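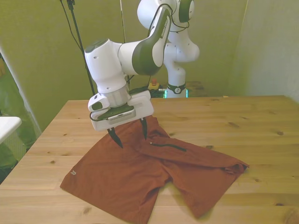 Häufige Fragen zum Besuchstag im Robotiklabor Norkdale

Stand: 9.7.26

Die folgenden Antworten gelten für den Besuchstag im Oktober. Wer mit einer Schulklasse oder einer Firmengruppe kommen möchte, liest bitte auch den Abschnitt zu Gruppen weiter unten.

Was ist beim Besuchstag zu sehen?
Im Mittelpunkt steht die Vorführung am Textiltisch. Ein Roboterarm mit Zweifingergreifer arbeitet dort an einzelnen Kleidungsstücken, zum Beispiel an kurzen Hosen. Gezeigt werden das Annähern, das Greifen einer Stofflage, das Umlegen und das Glattziehen. Im Nebenraum erklärt das Team von Uvska die Steuerungssoftware, auf Stellwänden sind Ergebnisse aus dem Projekt Zenorow zusammengefasst.

Wann beginnt die Vorführung und wie lange dauert sie?
Einlass ist ab 13.30 Uhr, die erste Vorführung beginnt um 14 Uhr. Insgesamt gibt es 4 Durchgänge. Ein Durchgang dauert eine halbe Stunde, danach ist Zeit für Fragen. Zwischen zwei Durchgängen wird der Arbeitsplatz neu eingerichtet, in dieser Zeit bleibt der Vorführraum geschlossen. Der Nebenraum ist durchgehend offen.

Muss ich mich anmelden?
Ja. Pro Durchgang können 14 Personen in den Raum. Die Anmeldung läuft über das Formular auf der Seite "Besuch". Sie erhalten eine Bestätigung mit der Nummer Ihres Durchgangs. Bitte bringen Sie diese ausgedruckt oder auf dem Telefon mit. Wer ohne Anmeldung kommt, wird auf eine Warteliste gesetzt und rückt nach, wenn Plätze frei bleiben.

Was kostet der Besuch?
Der Eintritt ist frei.

Warum wird mit Kleidung gearbeitet und nicht mit festen Bauteilen?
Ein festes Bauteil behält seine Form, wenn man es anhebt. Stoff tut das nicht. Eine Hose liegt nach jeder Bewegung anders, eine Falte verdeckt den Saum, eine Lage rutscht unter die andere. Die Steuerung muss deshalb vor jedem Griff neu bestimmen, wo das Kleidungsstück liegt und welche Stelle sich zum Anfassen eignet. Für viele Betriebe, die Textilien sortieren, waschen oder verpacken, ist dieser Schritt bis heute Handarbeit.

Worauf soll ich während der Vorführung achten?
Auf die Finger des Greifers und auf den Stoff direkt darunter. Setzt ein Finger zu hoch an, fassen die Spitzen ins Leere. Setzt er zu tief an, drückt er auf die Tischplatte. Bei dünnem Stoff liegt dazwischen sehr wenig. Interessant sind auch Nähte, Bund und Reißverschlüsse: Sie sind steifer als die Fläche drumherum und verändern, wie sich der Stoff beim Ziehen legt. 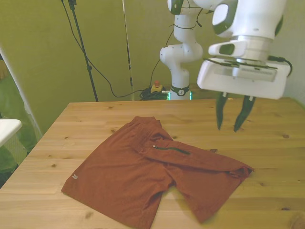
Bei flach ausgebreiteten Hosen beginnt das Team meist mit den Beinen. Ein Bein wird am Saum gefasst und über das andere gelegt, danach folgt der Bund. Welche Reihenfolge gewählt wird, hängt davon ab, wie das Stück auf dem Tisch liegt. Ist ein Saum zerknittert oder umgeschlagen, kann ein zusätzlicher Schritt zum Glätten nötig sein.

Klappt das Falten immer?
Nein. Fehlgriffe kommen vor und werden bei der Vorführung nicht übersprungen. Bleibt ein Griff ohne Erfolg, fährt der Arm zurück und es wird ein neuer Versuch gestartet. Nach drei Versuchen legt ein Mitglied des Teams das Stück von Hand neu hin. Im Projekt Zenorow wurden mehr als 1.000 Versuche ausgewertet, auch die misslungenen. Einige davon sind auf den Stellwänden erklärt.

Arbeitet der Arm selbstständig oder wird er gesteuert?
Beides wird gezeigt. Im ersten Teil führt eine Person den Arm über ein Eingabegerät. Im zweiten Teil läuft ein zuvor trainiertes Programm. Zu Beginn jedes Teils wird angesagt, welche Betriebsart gerade läuft.

Wer leitet die Vorführung?
Periklis Gavalas führt durch alle Durchgänge. Er ist im Labor für den Textiltisch zuständig und beantwortet auch technische Fragen. Die Erklärungen sind auf Deutsch, Fragen können auch auf Englisch oder Griechisch gestellt werden.

Wie nah darf ich herangehen?
Auf dem Boden ist eine Linie markiert. Solange der Arm eingeschaltet ist, bleiben alle Besucher dahinter. Am Arbeitsplatz gibt es einen Not-Halt, den ausschließlich das Personal bedient. Gegenstände dürfen nicht auf dem Tisch abgelegt werden, auch keine Jacken oder Taschen. Garderobenhaken befinden sich im Flur.

Darf ich selbst ein Kleidungsstück mitbringen?
Während der regulären Durchgänge nicht. Nach dem letzten Durchgang können einzelne Stücke ausprobiert werden, sofern die Zeit reicht. Geeignet sind leichte Hosen, T-Shirts und Handtücher. Nicht geeignet sind Strickwaren, sehr große Stücke und alles mit losen Metallteilen. Das Labor haftet nicht für Schäden am Stoff.

Darf fotografiert und gefilmt werden?
Für private Zwecke ja, ohne Blitz und ohne Stativ. Bitte keine Nahaufnahmen von Bildschirmen im Nebenraum. Für Presseaufnahmen ist eine Absprache vorab nötig.

Ist der Besuch für Kinder geeignet?
Ab acht Jahren und in Begleitung. Die Bewegungen sind langsam und es gibt längere Wartezeiten, jüngere Kinder verlieren dabei oft das Interesse.

Können Gruppen kommen?
Schulklassen und Firmengruppen erhalten eigene Termine außerhalb des Besuchstags. Bitte nennen Sie bei der Anfrage die Personenzahl, zwei Wunschtermine und, bei Klassen, die Jahrgangsstufe. Anfragen aus der Textilpflege leiten wir an die Firma Nikolaidis weiter, die den Einsatz im Betrieb begleitet und eigene Beratungsgespräche anbietet.

Ist das Labor barrierefrei?
Der Vorführraum liegt im Erdgeschoss und ist stufenlos erreichbar. Vorne sind zwei Plätze für Rollstühle reserviert, bitte bei der Anmeldung angeben. Sitzplätze sind begrenzt.

Wo kann ich parken?
Am Gebäude gibt es nur wenige Stellplätze. Die Bushaltestelle liegt fünf Minuten zu Fuß entfernt, Fahrräder können im Innenhof abgestellt werden.

Was passiert, wenn die Technik ausfällt?
Fällt der Arm länger aus, werden Aufzeichnungen früherer Durchläufe gezeigt und die Fragerunde wird vorgezogen. Wer möchte, kann sich dann auf einen späteren Durchgang umbuchen lassen.

Ich kann doch nicht kommen. Was nun?
Bitte sagen Sie über den Link in der Bestätigung ab, damit jemand von der Warteliste nachrücken kann.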